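Getting the Best out of Dried Beans

I have cooked dried beans every week for most of my married life and I still get letters (well, emails now) asking why somebody's have come out like gravel. So I thought I would put everything I know on one page, and you can pick through it with your tea.

Start the night before if you possibly can. Tip the beans into your biggest bowl, rinse them, pick out anything that looks like a stone, and cover them with far more cold water than seems sensible. They swell up tremendously. If you live somewhere with hard water, as we do here in Zumden, stir in a teaspoon of salt as well. I was brought up to believe salt made beans tough, and I went on believing it until my neighbour Dušan Šimko brought round a pot of white beans so creamy that I had to ask!

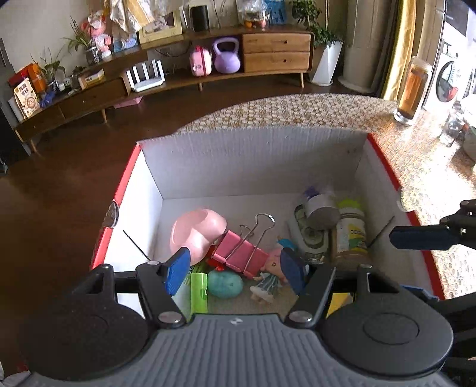 In the morning, drain them, rinse again and put them in a heavy pan with fresh water, a bay leaf and half an onion. Kidney beans must boil hard for a good ten minutes before you turn them down, and please don't skip that, they can make you quite ill otherwise. After that you want the gentlest simmer you can manage, with the lid tipped a little to one side. If you like a thermometer, 95 degrees is lovely.

Leave tomatoes, vinegar and lemon juice well alone until the beans are soft. Anything sour holds the skins firm, and I once kept a whole family waiting until nine at night for a chilli because I'd been hasty with a tin of tomatoes. We ate a lot of bread that evening.

To test them, take out several beans, not just the one, and squash them against the roof of your mouth. There is always one soft bean that will fool you.
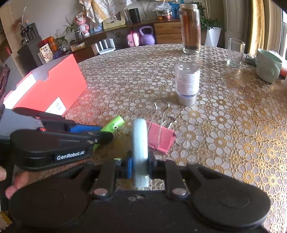
Let them cool in their own liquid, which keeps the skins from splitting, and then save that liquid for soup. It freezes beautifully. I freeze cooked beans flat in bags, a couple of ladlefuls in each, and they snap apart nicely when I want a handful for a stew. Write the month on the bag. I found one marked April last winter and had no idea which April it was.

Old beans are the other great trouble. If yours are still hard after three hours they have probably been sitting in a cupboard for years, and a quarter teaspoon of bicarbonate of soda in the pan will help them along. Any more than that and they taste of soap. I buy mine loose from Šindelář, where they get through a sack quickly, and I keep them in a jar away from the cooker.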